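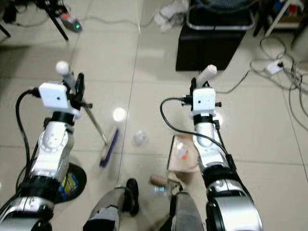 4.2 Comparing the grip on long handles

Test both grippers with tools of different thickness before you choose the finger pads. The thin metal broom handle on the left arm is the harder case, and the dustpan handle on the right arm is used as the second tool.

1. Set the grip force to level 2 on both arms.
2. Close the fingers and wait for the Mullden controller to confirm.
3. Sweep 100 times and write down each slip.

Caution: Keep the camera cables outside the arms - a tight cable can pull the module from its position.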